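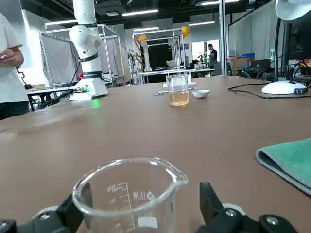

Azra Omerović writes in the afternoons, from one until the light goes, and then stops whether the chapter is finished or not. She has kept to this for four books. The latest, The Salt Register, came out from Clurow in January, and it is the second to feature Ilse Ionescu, the harbour clerk who keeps finding things in the ledgers that other people would like left alone.

I spoke to her by phone at half past two, which meant I was eating into the working day. She said it didn't matter. She was between drafts and had spent the morning defrosting the freezer.

For anyone who hasn't read the first one, Ionescu works in the customs office at Suvareck, a small port on a cold northern coast that you won't find on any map. She isn't a detective and has no powers to arrest anybody. In The Tally Clerk she noticed that a ship had paid duty on a cargo it could not have been carrying, and things went on from there. The new book sends her out to Urness, an island half a day's sail away, to find out why the salt works there has sent in the same figures three years running.

"My editor asked me whether salt was going to be interesting enough," Omerović said. "I said there'd be a body in it by chapter three. She said fine."

There is, and it has been there for a good while.

Starting with the ledger

Omerović did not plan to write crime. Her first two novels were family stories, both now out of print, and she talks about them with no great fondness. "They were long," she said. "People sat in kitchens and were disappointed in each other. I still like some of the kitchens."

The change came while she was working part time for a shipping agent, checking bills of lading against invoices. She did the job for 11 years and says she was good at it. Most of it was dull and she liked it that way, as it left her head free for other things. One afternoon she came across two documents that should have matched and didn't, and spent the rest of the day trying to work out why.

"It was a typing error. Somebody had hit the wrong key. But I'd had five hours of really enjoying myself by then, and I thought, well, what if it hadn't been a typing error? I wrote the first page of The Tally Clerk on the bus home. It's still the first page, more or less. I took out a seagull."

She keeps a ledger for each book, a proper one with ruled columns, and fills it in as if she were Ionescu. Every ship that comes into Suvareck during the story is in there with its master, its cargo and the duty paid, and most of them never appear in the novel at all. The one for The Salt Register runs to 88 pages. I asked whether she would ever let readers see it.

"No. There are mistakes in it. I mean real ones, mine. I got the tides wrong for a whole month and had to move a funeral."

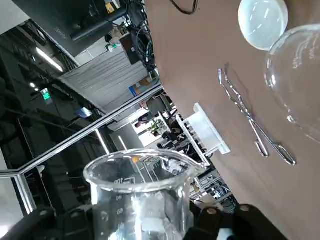 Pages and days

She doesn't count pages when she drafts but she does count words. The target is 600 a day, which she admits is low. Other writers she knows aim for 3000 and sometimes get there, and she used to try to keep up with them.

"I could do it for about a week. Then I'd read it back and throw most of it out, and then I'd be in a bad mood and not write anything for a fortnight. If you add it all up I was slower than I am now. And I was horrible to live with, I've been told."

Her drafts are written by hand, in pencil, on one side of the paper. The other side is for notes to herself, and these can get quite sharp. She read me one from the middle of the new book: "Why is he telling her this? He wouldn't. Make her find it out." She did as she was told and rewrote the chapter, which is now the one where Ionescu spends a night locked in the drying shed and works out the whole business of the second set of weights by feeling along the shelf in the dark.

It is the best scene in the book, and I told her so. She said it was also the one that took longest. The first version had a candle in it.

"The candle was cheating. If she can see, then all she's doing is looking at a shelf. I took it away from her and I was stuck for three weeks, because I had no idea how you'd tell one weight from another without reading the stamp. In the end I bought some old kitchen weights and put them on a shelf in the cupboard under the stairs and went in and shut the door."

How long was she in there?

"Long enough. I had a nice time, apart from the spiders. What I found was that you stop trusting your hands quite quickly. You pick up the same one twice and you'd swear it's got heavier. So that went in."

Ionescu and other people

Readers who wrote to her after The Tally Clerk mostly wanted to know one thing: would Ionescu marry the pilot? Omerović finds this a bit tiresome but says she understands it. She put him there, after all, and gave him good manners and a boat.

He is in the new one, though not until late on, and he spends most of his time being seasick in other people's vessels. I won't say how matters stand between them at the end. Those hoping for a wedding should perhaps not buy a hat.

"I don't know if she'll marry him," Omerović said. "I'm not being coy. I don't plan that far. I know who did the murder, I know how it was hidden and I know what she sees that gives it away. All the rest I find out on the day. If I knew whether she was going to marry him I expect I'd lose interest in both of them."

She is more forthcoming about Mrs Aldous, the landlady, who began as somebody to open the door and take Ionescu's coat. By the second draft she had a dead husband, a lawsuit and strong views on fish. Several readers have named her as their favourite. The publisher has asked, gently, for more of her.

"I'm careful with that. You can have too much of a landlady. She works because she comes in, says something awful and goes out again. If I gave her a whole chapter she'd have to be nice at some point."

The people of Urness are another matter. Omerović wanted an island where everybody knew what had happened and had long ago stopped finding it odd, and she worried about making them all seem sly. The foreman of the salt works was a plain villain in the first draft. She gave him a bad knee and a daughter he was teaching to read, and after that she found she could not write him as she had before. He still does what he does. It just takes him longer to get up the stairs to do it.
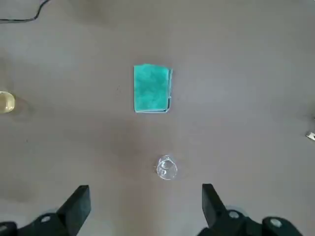
She had trouble with the ending too. In the version she first sent to Clurow, Ionescu goes back to Suvareck, writes her report and hands it to the harbour master, and the book stops with him putting it in a drawer. Her editor thought readers would throw it across the room. Omerović thought so as well, but had rather hoped they wouldn't mind.

"We went back and forth on it. I said, that's what would happen. She said, yes, but they've paid for it. She's usually right when she talks about money. So now there's one more chapter, and the drawer gets opened. I won't tell you who by."

What she reads

Not much crime while she is drafting, for fear of picking up somebody else's habits. She reads letters and diaries instead, the duller the better, and old cookery books. The fish soup in chapter nine is from one of these and she has made it twice. She doesn't recommend it.

When a draft is done she goes on what she calls a binge and reads nothing but murders for a month. She likes a short book with a map at the front. The Salt Register has a map, drawn by Hendrik Desmet, who also did the one for the first book, and she is plainly very proud of it. He sent her a list of queries before he started -- where does the stream come out, which way does the door of the chapel face -- and she found she couldn't answer half of them.

"I had people walking to the chapel in ten minutes in one chapter and forty in another. He'd written the two page numbers down next to each other with a little question mark. So I had to choose. It's twenty-five minutes now, and uphill."

Next

A third Ionescu book is under way, though she had only the ledger and a few pages when we spoke. It stays in Suvareck this time and takes place over one winter, with the harbour frozen and no ships coming in. That leaves a customs clerk with very little to do, and Omerović says she is looking forward to seeing what Ionescu gets up to when she's bored.

She has no title yet. Clurow would like one by the summer and she has offered them three, all of which had the word "ice" in them and all of which were turned down.

Then she asked what time it was, and when I told her she said she ought to go and see to the freezer, as she'd left the door open with a towel under it and the peas were in the sink.

The Salt Register by Azra Omerović is published by Clurow and is out now in hardback. The Tally Clerk is available in paperback.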